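3.2 Camera setup and upkeep

The Prukance cell was installed in a furnished bedroom. A fixed camera covers the floor beside the bed, including the open white wastebasket (Figure 2, top).
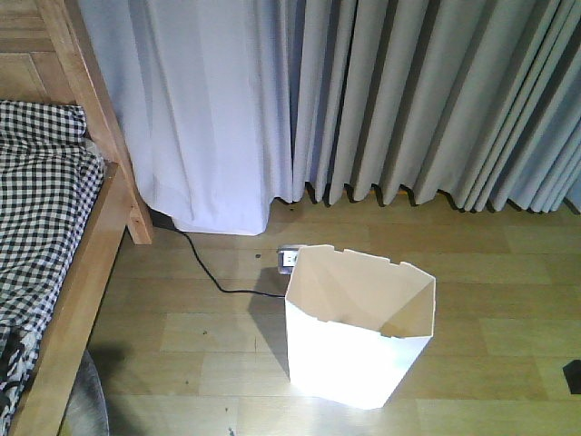 Derese argued that the fixed view should be recalibrated after every 30 runs; we adopted this interval for all 169 runs.

The wrist camera is checked separately. With the fingers open, both tips must remain in view, and the lens is cleaned before the offset is measured again (Figure 2, bottom).

Figure 2. Fixed view (top) and wrist view with the desk at right (bottom).

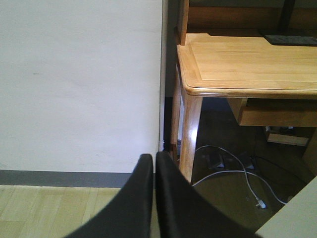 3.3 Finger replacement

Finger covers were replaced once, after run 33.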